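Zimton Household Services
Jul 12, 2026

1/ Zimton is beginning its annual guidance series on small items in shared living rooms. The thread covers remote controls, gloves, surfaces and wall storage. It applies to residents of the Huklow and Woldemariam buildings. Residents at Jandinitz will receive separate guidance in November.

2/ The lounges at Huklow and Woldemariam are used by 36 households. Items left on tables in these rooms are the most frequent subject of messages to our office. Most of those messages concern a remote control that cannot be found.

3/ Remote controls are to be kept on the main table of each lounge. They should not be taken to private rooms, placed under cushions or left on windowsills.
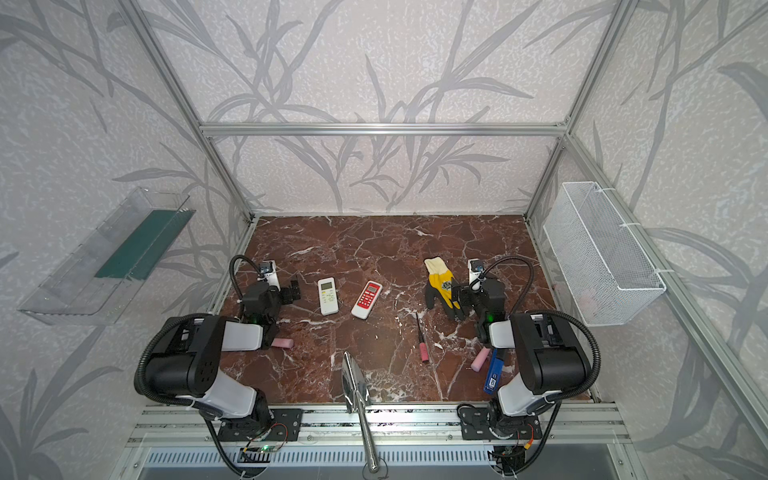 4/ Remote controls should be returned to the table at the end of each use, with the buttons facing up. Residents sometimes stack them or turn them over, and the next person then picks up the wrong one. Two remotes placed face up near the middle of the table, as they are on the reddish-brown marble pattern here, can be told apart without being handled. The white one has its display near the top, and a display should be left where it can be read. Please do not cover it with magazines or mail.

5/ Batteries. Replacement batteries are available from the office during opening hours. Please bring the used ones with you. Do not take batteries from one remote to use in another, and do not leave used batteries on the table or in the general trash.

6/ If the battery cover of a remote is missing, report it. Tape is not an acceptable repair. It leaves residue on the case and makes the next battery change difficult.

7/ Remotes may be wiped with a dry or slightly damp cloth. Remove the batteries first. Cleaning sprays must not be applied directly to the buttons. Spray the cloth, wait a moment, and then wipe.

8/ Gloves. Single gloves are common in the lounges throughout the year, including the summer months. A glove found on a table should be left there until the evening so that its owner has a chance to come back for it. After that it may be placed in the basket for found items.

9/ Found items are kept for 13 days. Unclaimed clothing is then donated. Unclaimed keys, cards and electronic items are held at the office and are not donated under any circumstances.

10/ Residents wishing to claim an item should describe it in writing before collecting it. A short message is sufficient. The office will not send photographs of keys or cards.

11/ Table surfaces. The marble-patterned tops show crumbs and rings less readily than the plain white tops they replaced, and as a result they are sometimes wiped less often than they should be. Please wipe the full surface after eating, including the corners. Lift items and wipe beneath them.

12/ Use a soft cloth with warm water and a small amount of dish soap. Scouring pads, bleach and powdered cleansers are not permitted on these surfaces. Dry the surface afterward with a second cloth.

13/ Hot dishes require a mat. Mats are kept in the lower drawer of the sideboard in both buildings. A mat that has been used should be rinsed and left to dry before it goes back in the drawer.

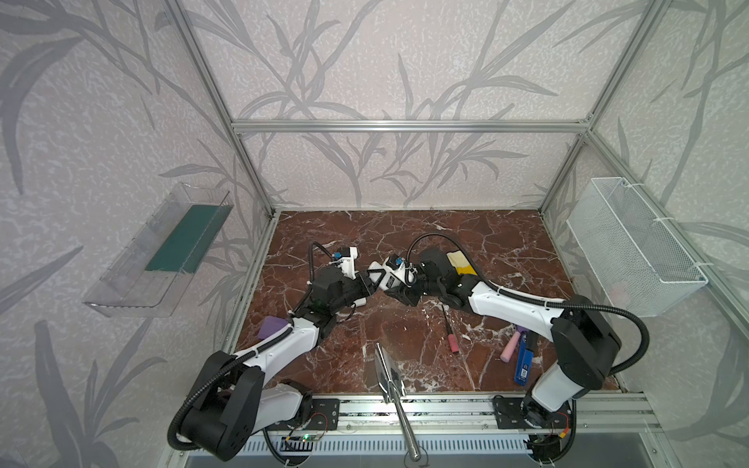 14/ Wall storage is the next subject. Bins and baskets were chosen for the lounges so that the tables could be kept available for meals, games and homework. They are intended for light items only. Books, full bottles and tools belong on the shelves.

15/ Clear plastic bins have the advantage that the contents can be checked from across the room. Please do not apply stickers or labels to the front. A label may be attached to the wall beside the bin, provided that removable adhesive is used.

16/ Wire baskets should be emptied before cleaning. Fine mesh collects dust in the corners, and a dry brush removes it more effectively than a cloth. If a fastening looks loose, stop using the basket and inform the office. Residents are asked not to add hooks, ties or brackets of their own.

17/ Wallpaper. The leaf-patterned wallpaper is washable within limits. Light marks may be removed with a damp sponge, working from the bottom upward. Adhesive tape, putty and pins damage the printed layer. The charge for replacing a damaged panel is 800 and is applied to the household responsible.

18/ Several residents have asked whether plainer wallpaper could be fitted at Woldemariam. The present pattern will remain until the next scheduled redecoration. Comments received on this subject have been recorded.

19/ Responsibility for the evening tidy rotates by household. The rota is posted beside the lounge door. The task consists of returning remotes to the table, wiping the surface, checking for found items and switching off the lamps. It ordinarily takes around 2 minutes when the room has been left in good order.

20/ Households unable to take their turn should arrange an exchange with another household and write the change on the rota. The office does not need to be informed of exchanges.

21/ Printed copies of this guidance are available at the front desk of each building. Large-print copies can be supplied on request.

22/ Questions may be sent by direct message to this account or handed in at the office. Replies are normally given within two working days. Questions about laundry rooms and bicycle storage should be held for the next thread, which will address both.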